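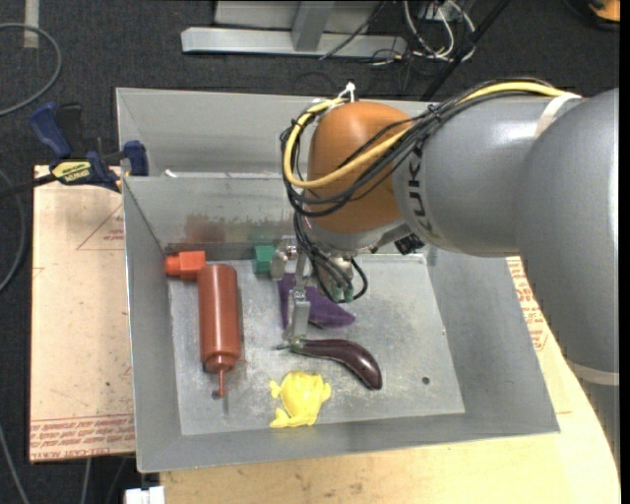 The bin cell, view from the fixed camera. Finger tip at the eggplant stem, clamp on the left rim.

From: Lyle Schumacher
To: cell-maintenance list
Date: 1 May 2026
Subject: Re: Cables at the wrist of the KUKA, and the bin clamp

Dear all,

thank you Grosar for the questions. I answer between the lines.

> The cables on the orange wrist look long to me. They hang
> in loops on the left side. Can we tie them shorter?

Please do not tie them shorter. In September I made them tight, and when the last axis turned to the end of its range, the black bundle was pulled out of its connector. The yellow cable needs its full loop too. What you can do is look at the white tie on top of the orange housing. It must hold the bundle, but you should still be able to move the cables a little with one finger. I replace this tie after every 200 hours.

> The air tube on the right of the gripper makes a tight
> curl. Is it a problem?

I do not like it either. The tube is not damaged, I checked by hand, but I will cut a new one 100 mm shorter when the parts from Zumska come. Until then please run the arm at up to 9 percent speed near the walls of the bin, and listen for air at the green fittings before you start.

> Why is the bin clamped only on the left? Říha says it
> moved again.

It moved when the finger pushed on the sloping wall. Now the blue and black bar clamp sits on the left rim. Close it firmly, but stop before the sheet metal bends. After every change of the clamp you must teach the bin position again, also if it seems to be in the same place. The program is in the Nullura folder and takes 5 minutes.

One more thing from my side. Touch-off is with the finger beside the stem of the toy eggplant. Do not use the yellow frog for it, it is too round and the height comes out different each time. The bottle rolls.

If somebody has a spare strap for the gray link, please write to me directly.

Best regards,
Lyle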